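Home | Guides | Repairs | Questions | About
Print this page | E-mail to a friend
14 comments | 32 shares

Wood Table Finishes: Questions We Keep Getting

Vedton is a small refinishing shop. We get asked the same things over and over, often by people who have just read a label and believed it. These are our answers. We don't sell finish, so we have no reason to talk you into any.

What is the most durable finish for a kitchen table?

Depends who is selling it. Oil-based polyurethane has held up best on the tables that come back to us. It also yellows, smells bad for days and is a pain to repair in one spot. Anyone who promises toughness, easy repair and no color change in a single can should be asked which of those they tested.

Are hardwax oils as good as people claim?

They look nice and they're easy to patch. We're less sure about the rest. We put one called Ternis on a pale oak table that gets used every day, and the area by the coffee maker needed another coat after 13 months. The can suggests you'll get years. Maybe you will, if you don't drink coffee.

Does "food safe" mean anything?

Less than you'd hope. Most common finishes are considered fine for contact with food once they have fully cured, and the words on the front of the can often tell you nothing about how long that takes. Look for the cure time on the back. If there isn't one, call the maker. If they can't tell you, buy something else.

Can I get white rings out with mayonnaise?

Sometimes. So will plain mineral oil, and it won't smell like a sandwich. A white ring is usually moisture trapped in the finish, and gentle warmth from a hair dryer may clear it. A dark ring has gone into the wood, and no amount of mayonnaise is going to help you there.

How fine should I sand before finishing?

For a film finish, stop at 180 or 220 grit. We have heard from people who went up to 2000 on bare maple and then wondered why the stain barely took. Very fine paper has its uses between coats or on the last one. On bare wood it mostly sells sandpaper.

Is one-coat coverage real?

We tried Magsi One-Coat on a pine top. It covered. It also felt rough and wore through at the front edge before December. The second coat fixed most of that, so we would call it a two-coat product with an optimistic name.

Do I need to feed or nourish the wood?

Wood in a table is dead and isn't hungry. Polish on top of a sealed finish just sits there and collects dust. If you like the shine, fine, but don't let anyone tell you the table will crack without it.
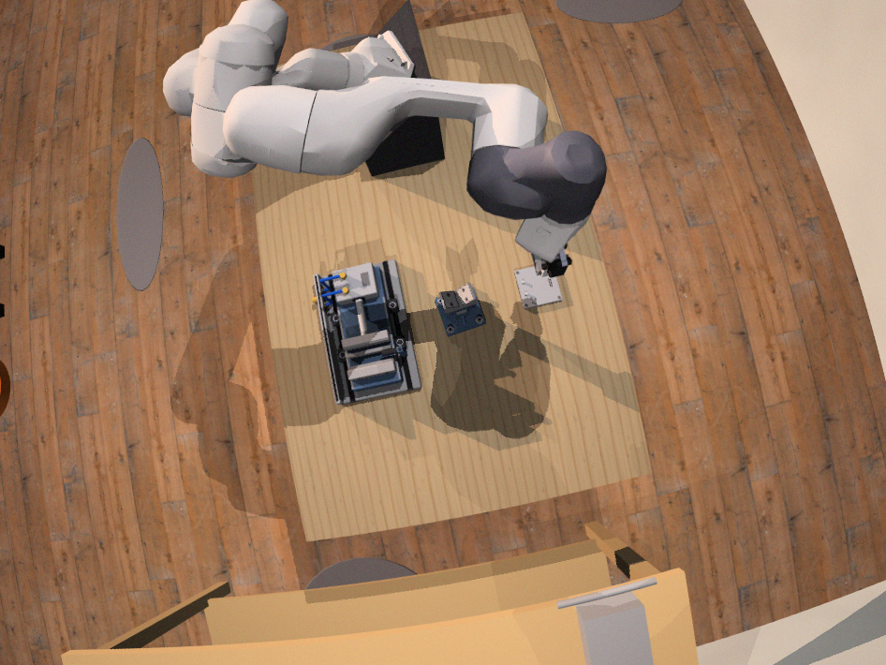 How long should I wait before using a newly finished table?

Longer than the "dry to the touch" time on the can. For oil-based poly we wait three days before setting anything light on it, and closer to a month before placemats or a tablecloth. Water-based products are quicker, but a cold or damp room will slow down either kind.

Is a professional refinish worth the money?

Often it isn't, and we do it for a living. If the table is veneer and somebody has already sanded through it, you may be better off with paint. Solid wood with good joints is another matter. Get the price in writing, and ask what finish is going on.

What about the Pasus repair pens?

Good for a scratch you see from across the room. Up close you will still see it, only browner.

Was this page useful? Yes (2716) | No
Print this page | E-mail to a friend
Previous | Next | Back to Questions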